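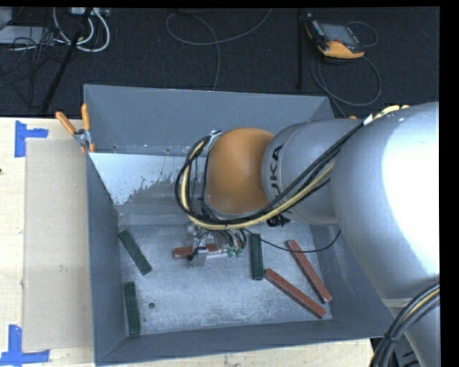

Whoever takes this job should know that the cables go before the gripper does, every time, and that I learned this on a Friday. So wrote the last holder of the post in the handover notes, and we have seen no reason to edit them.

Kvam is looking for a part-time cell technician to look after one bin-picking cell at our Walwood shop. One cell, one KUKA arm, one gray metal bin, green bars and reddish-brown bars. The arm does the picking. You do everything else.

What that covers:

Dress and re-tie the cable bundles so the loop clears the bin wall at full reach
Check hoses and fittings on the gripper, and replace them before they hiss
Re-teach the bin corners after anyone has leaned on the bin (they will say they didn't)
Keep the blue tape marks on the table where they are
Log every stop. The Birkatero log sheet has room for 400 and we are on our second

The cell made 2,106 picks in its last full week, 1,217 of them before somebody moved a clamp. We would like that second number to stop existing.

You should be comfortable jogging an arm by hand controller, reading a pneumatic diagram and crawling under a table. A certificate is nice. Patience is nicer – the bars come to rest at whatever angle they please, and the arm takes some of those angles personally.

Twenty hours a week, mornings, starting in April. There is a $2,000 tool allowance, paid once, and a coffee machine that is not part of your duties, whatever you hear.

Send a page about the last machine you fixed, and what you broke on the way, to the Kvam front desk in Walwood. Résumés welcome but read second.

Posted March 2019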